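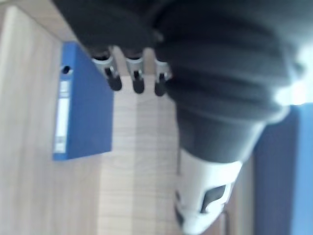

Hello again from the Zatura breakfast kitchen, and sorry this one is a bit longer than the December note. The big news is that the porridge recipes are nearly there! I've been testing since the grant came through from Tokex and the base mix is now something I'd happily eat every morning (and mostly do). Every version gets written up the same day, the flops included, and it all goes into a blue ring binder, so if anybody on your side wants to see how we got from wallpaper paste to breakfast, just ask and I'll copy the pages. So far we've served 1274 bowls, which is more than I put in the plan, and I'm very pleased with that.

The oats themselves come from Trusevska now. I moved over after the first supplier's batch cooked up gluey whatever I did with it – less water, more water, soaking overnight, the lot. The new ones are coarser and take longer on the hob, but they hold their shape and they don't go solid in the serving pot.

Flavours: we have 2 finished, pear and ginger, and plum with toasted sunflower seeds. Plum is the favourite by miles. I had high hopes for a carrot cake one with raisins and nutmeg, and it tastes lovely, but it looks dreadful and people were leaving it. I'm going to try grating the carrot much finer and stirring it in at the end. The savoury one with leeks and cheese is on hold until I can get the salt down.

Money next. The ingredients for a bowl cost 57 pence, toppings and milk included. Fruit is the bit that wobbles. Pasichnyk have been letting us have their bruised pears cheaply, but the pears are finishing and I'll need to swap to frozen berries or stewed rhubarb for a while. I'd like to shift a little from the equipment line to cover it, if you're happy with that – the second big pan can wait.

Still to do: the allergy cards, a proper go at an oat milk version, and the recipe sheets for people to take home. I've drafted the pear one and will send it over with the receipts.

Report sent 26/04/2021

Home | Recipes | Breakfasts | Reports | Get in touch

© Zatura breakfast kitchen. Contact us through the form. Back to top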